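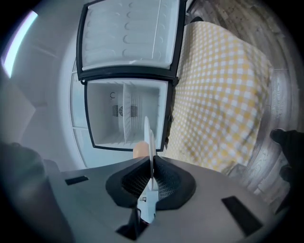

The hand-held gripper in Wadthorpe, fingers closed, with the little cooler standing open.

Sumeya Weldu has broken a great many eggs since May, and she'd like it known that she paid for every one of them. She runs the gripper trials at Uner, a small outfit in Wadthorpe with a kettle that takes an age and a very good view of the canal, and when I went up to see her I'd meant to stay an hour. I left after dark with a bag of biscuits and a sore thumb, having had rather a lovely time.

What they do at Uner is compare grippers by hand before anyone bolts them to an arm. You hold the thing yourself, squeeze, and use it to fetch and carry round an ordinary sort of room, and you very quickly learn what it's like to have two fingers and no feeling in either of them. It's humbling! I have been opening fridges all my life and I was hopeless at it.

Two grippers are in the running at the moment. The Silora is the bigger of the pair, a broad grey body with a pair of black fingers that meet in a V, each faced with a sort of mesh. The Tamiru is the metallic grey one, with a finger that comes to a point, and it wears its black-and-white tracking marker on the side where you can't miss it. People take against one or the other almost at once, Sumeya told me, and then change their minds by lunch. I did exactly that. I picked up the Silora first and found it bulky, like trying to peel a satsuma in ski gloves, and then I noticed I'd stopped dropping things.

The mesh is the clever bit, or at least it's the bit Berhanu Lemma wanted to talk about. Berhanu looks after the fingers. He has a drawer full of old ones, labelled in pencil, and he laid them out for me along the windowsill in order of age so that I could feel how they'd softened over the years. The early pads were solid rubber and gripped beautifully until they picked up a bit of flour or dust, and then they'd let go of a teaspoon without warning. Mesh gives a little under the squeeze and takes hold of thin, awkward things by the edge, which the rubber never managed. It also wears out faster. He reckons on a new pair every 200 grasps, and with some 2000 grasps in a full trial that is a lot of fiddling with very small screws.

Fridges turn out to be the great leveller. A compact one is worse than a big one, with the walls close in on either side, a shelf overhead and a body like the Silora's needing somewhere to go. I knocked it against the rim more times than I'll admit here. The Tamiru, being pointed, slips into a tight space much more politely, and for the first half of the afternoon I was sure it was going to walk away with the whole thing.

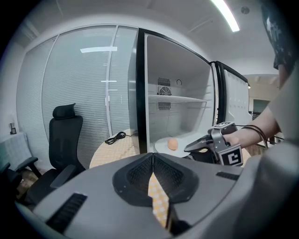
One brown egg on its oval plate, and the pointed finger of the second gripper reaching in.

Then we got on to eggs. An egg is a horrid thing to pick up with a point. You have to come at it just so, and on a plate it wants to roll away from you. I had 30 goes with the Tamiru, managed it cleanly on 3 of them, and was absurdly proud of each. Sumeya does far better, of course, but even she slows right down and goes quiet, and you find yourself holding your breath along with her. With the mesh pads I could be almost careless, once I'd worked out how to get the body of the thing past the door.

So which would they buy? Berhanu would take the Silora tomorrow and shave a bit off the shell. Sumeya isn't so sure. She thinks the pointed finger with a strip of the mesh glued along it might beat the pair of them, and she'd already begun cutting one out with nail scissors while we were talking. There's a trial of it planned once the new pads arrive, and I've been asked back, provided I bring my own eggs.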